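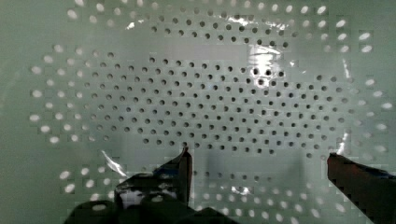 Eustaquio Aguirre had been told to raise the head of his bed, and so one evening in March he walked down to Bañuelos, the hardware shop on the harbour side of Marport, and asked for two blocks of wood. The girl behind the counter wanted to know what they were for, and being a man who had never in his life given a short reply, he told her the whole story of his acid reflux, from the first burning night at his sister's wedding right up to the clinic at Somstead and the nurse with the cold hands and the very kind voice.

"My uncle's got that," the girl said, and found him two good square offcuts, and wouldn't take any money for them.
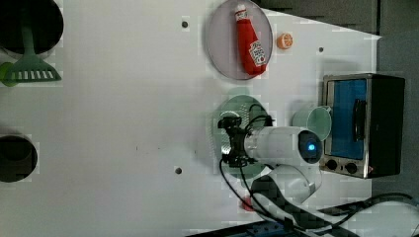
"And when do you have to stop eating?" she asked.

"Three hours before I lie down."

He was in bed by eleven as a rule, so that meant supper finished by 8, and supper at that hour felt to him like something for children and hospital patients. Still, he did it. He sat in the kitchen with his chicken and his boiled potatoes – a little salt, a little parsley, none of the garlic he had been brought up on – and he wrote it all down in the notebook the nurse had given him, along with the time and how his chest felt afterwards.

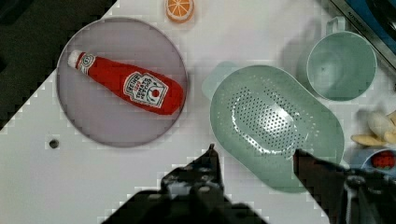 The tablets were called Treltex, and he took them half an hour before breakfast with a full glass of water, standing at the window and watching the boats. For the first week he noticed very little. He still woke at two with that sour heat behind his ribs, and he sat on the edge of the tilted bed in his dressing gown, telling his late wife about it in a low voice, as he told her most things.
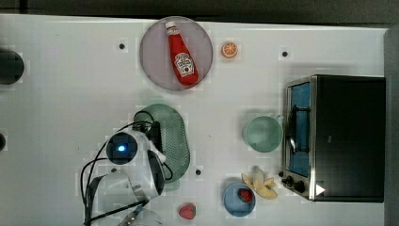 What he found hardest was the list of foods to go easy on, which he kept folded in his shirt pocket and read on the bus like a letter from a difficult relation. Coffee was on it, and mint, and fried onions, and tomatoes in every form. His little granddaughter would lay the table for him with her toy food when he visited, and one afternoon she had put out a ketchup bottle lying across a plate, with a slice of orange beside it, so that he had two of his forbidden things in one sitting. He tucked his napkin in and ate the lot, with plenty of noise, and asked if there was any more. She wrote it in the notebook for him, in purple crayon, and under how his chest felt she drew a sun.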